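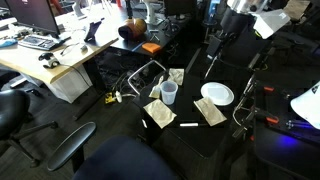

T. Lưu

"I want to say straight away that it was a napkin," she tells me before I've even got my coat off. "People hear that a robot arm went wrong and they picture something dramatic. It was a napkin."

She's the test lead at Stomulano, who make a table-clearing arm called Grendia for canteens and hospital cafés, and she agreed to talk to me as long as I left her name out and didn't make it sound scarier than it was. I've promised the first thing and I'll do my best on the second!

The job they're working on sounds like the dullest in the world. A small black table with rounded corners, a see-through plastic cup, a round white plate, a few pieces of tan paper. The arm has to clear the lot. Cups and plates it can do all day. Paper is another matter, and she gets quite heated about paper.

"A cup is always a cup," she says. "Paper is flat, or folded, or somebody's twisted it up while they were talking. So we put out all sorts. One opened out, one folded up by the plate, one scrunched behind the cup. You want the arm to have a bad day here and a good day in the canteen."

The bad day came in April. They were in the middle of a long set of runs and the arm was going for a folded napkin that was lying partly under the plate. It was supposed to come down slowly, feel the tabletop, stop, and pinch. It came down slowly and it didn't stop.

"It just kept pressing. Not fast – if you'd glanced over you'd have thought it was being careful. Then the table started to tip towards it and the plate slid off."

I asked who was nearest. She was, on a chair pulled up to the other side, and she'd already leaned in to straighten the cup, which she knows she shouldn't have done. Her hand was on the tabletop. The arm didn't touch her, but the edge of the table came up under her wrist and she had a bruise for a week or so.

Then came the part she still goes over. She told a colleague to hit stop, and he did, using the stop on the screen. The arm carried on pushing for over 5 seconds.

"Which doesn't sound like much, does it? Count it out with your hand in the way."

We did count it out, at her desk, and she's right, it's horrible.

So what had happened? I had to have this explained to me twice. The wrist of the arm has a force sensor in it, and the readings go through a bit of software from a supplier called Cernutix before the arm's own controller sees them. When the sensor starts up it takes a reading with nothing pressing on it and calls that zero. That morning it had been restarted with the fingers already resting on the table. So it decided that resting on a table was what nothing felt like, and it needed a good deal more shove before it believed it had touched anything.

The slow stop was a separate fault, and in her view the worse of the two. The button on the screen put its message in the same queue as everything else, behind a backlog of 300 waiting messages.

"The proper red button cuts the power, and that worked perfectly when we tried it afterwards. It was on the far side of the bench. We'd got into the habit of using the screen for everything, me included. I'd have told off a new starter for it."

Was she cross with Cernutix? A bit, at first. Their manual does say to start the sensor clear of any surface, in a note on a page she admits she'd never got to. She thinks the software ought to refuse a zero that's miles away from the last one, and they've since agreed to add that. Stomulano put their own check in without waiting. The arm now lifts itself up, takes a reading, turns its wrist, takes another, and if the two don't agree it won't move again until a person has looked at it.

There are 3 red buttons now as well, and you can't start a run until each has been pressed and reset. It annoys everyone. The screen button has gone completely – she didn't want it fixed, she wanted it out, because if it was there people would reach for it. Hands stay off the table while the arm has power, and if the cup falls over it stays fallen over.

I asked if the paper has got any easier. She pulled a face. Folded ones are decent. The creased ones that lie nearly flat still get pushed about the table before the fingers find an edge, and the little twisted ones get dropped on the way to the bin more often than she'd like.

"I don't mind it dropping things," she said. "Dropping things is just a nuisance. I can pick a napkin up off the floor."

She had another set of runs due to start after lunch, so I left her testing the buttons.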